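Tuesday, September 24, 2019
Starnness bench notes, sync and segmentation

Re-ran the aligner on the Keskin batch. 3505 clips in, 1039 thrown out for clock drift between left and right grippers, which is a lot of jewelry sorting to feed to the bin. Lacey Kettle says the drift check is too strict. Lacey wrote the drift check, in July, so I am inclined to believe her.

Found the culprit around lunch: the resampler rounds timestamps before it subtracts the offset. Swapped the two lines. Rejects down to 11. I would like the morning back.

Next problem is the grasp labeler. It calls a grasp when jaw width stops changing, and with anything thin the width stops at nearly nothing, so a held chain and a missed chain look identical to it.

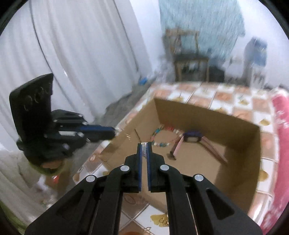 Trying a small crop between the pads as a second input – Tirneo already has the crop code, buried under a function called misc2. Will train on 3000 clips tonight and keep the watches and beads in, or it will decide the whole world is chain.

Still to do: rename misc2. Ask Bretstead for their jaw width calibration, again.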